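4.2 Task and student teams

The second half of the module was given over to a single handling task. Each team had to write and tune a program in which the arm picks up a long moulded plastic panel, carries it past a set of obstacles and brings it to a target pose. We chose a long part because the exercises in the first half, which used small blocks, had let students ignore almost everything beyond the fingertips. Of the 53 students enrolled at Kollenbridge, 23 chose the handling task; the others worked on the line-following vehicle described by Lobo and Kasprzak in an earlier report.

Teams booked the arm in evening slots and kept a shared log, which we called the Beren log after the workshop where the module is taught. Every attempt was entered, including those stopped by hand. The logs hold 615 entries in all, of which 145 were stopped before the part reached its target.

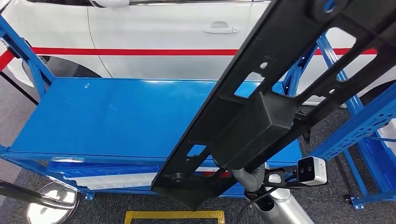
Figure 3. A panel held in the gripper during the handling task.

Choice of grasp point was the decision that teams changed most often. Early programs took the part wherever the approach was easiest, and the log entries from those weeks mention tilt and sag again and again. The panel has rectangular cutouts and ribs along its length, so a point that looks sensible on a drawing may leave the fingers little to close on. In Figure 3 the gripper is clamped on the underside, slightly right of centre, and the panel runs diagonally with its lower tip just above the floor. Clearance in such a pose has to be worked out for the far end of the part as well as for the wrist — a step that most first versions left out.

By December all teams had added a check on the swept volume of the part. Two teams used the simple box model from the Stojanović exercise sheet, and the rest wrote their own. The box model was slower to plan with but easier to explain in the oral assessment, where students had to defend each waypoint in front of a visiting tutor from Jirville.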